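Speaker notes: Making Cards in Batches
Balar Paper Crafts Guild, spring program, repeat session 14/06/2023
Speaker: Surachet Jaidee

Start on time. Handouts are on the chairs, sample packs go out later.

Opening
Say who I am and how long I have been making cards. I started with rubber stamps and one pad of black ink. I now make 136 cards for the Dalen hospice sale every March, and most of tonight is how I get through that without hating it.
Ask who has made the same card more than ten times. Wait for hands.

Part 1. Picking a design that will repeat
Hold up the tulip card. It has 4 layers and one stamped greeting. Pass it along the front row.
Hold up the lantern card. It looks simpler but it has a cut window, a strip of vellum and foam squares behind the frame. It takes me three times as long. Pass it too.
My rule is that if I can't make the second card without looking at the first one, the design is too fussy for a batch.
Mention that a folded base cut from letter size stock gives two cards per sheet with no waste. Write the measurements on the board: 4 1/4 by 5 1/2 folded.

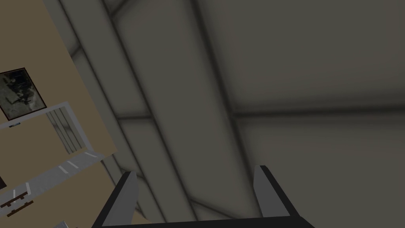 Part 2. Cutting everything first
Cut all the bases, then all the mats, then run the dies. Do not stamp anything yet.
Score before folding. Use the bone folder on the outside of the fold with scrap paper over it, or you get a shiny line on dark stock.
Die cutting: I use the Skedness tulip set. Show how 3 of the small dies fit on one scrap. Low-tack tape holds them. Turn the plates over every few passes or they bow.
Keep the pieces in muffin tins or envelopes. I label envelopes with the card name and the layer.
Someone will ask about plates cracking. They do crack. Keep using them until they leave a mark on the paper.

Part 3. Stamping
Demo here. Need the stamping platform, the scrap pad and the Cirgate ink in moss.
Stamp the greeting on the loose panel before it is glued to anything. If it smears you lose one panel and keep the card.
New clear stamps often bead the ink. Rub the face lightly with a white eraser and try again.
Let pigment ink sit overnight. Dye ink can be handled much sooner.
Stamp five, check the fifth against the first, carry on.

Short break. Refill the water jug. Put the sample packs out.
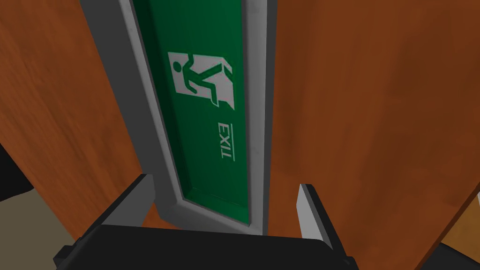

Emergency exit sign, with the running figure on green.

Part 4. Gluing up
Liquid glue for flat layers, in a thin line kept back from the edge. Foam squares only on the top layer, otherwise the card costs more to mail.
Line up the mats by eye on one corner first, then let the rest drop. Liquid glue gives you a few seconds to slide it.
Put finished cards under a heavy book. Wax paper between them.
Glitter goes last and on a different table. I still find it in my sweaters.

Part 5. Envelopes and storing
Buy envelopes before choosing the card size. I did it the other way once and ended up making my own.
The box of 1,000 I split with two friends lasted several years. The gum on the last ones had gone yellow, so buy smaller boxes if you make fewer cards.
Store upright in a shoebox with a piece of card stock behind each set.

Questions
Likely ones: which trimmer, how to price for a sale, whether you can batch watercolor cards (yes, paint the whole sheet and cut it up afterward).
If time is short, skip pricing and point to page two of the handout.
Collect the tulip card and the lantern card before people leave.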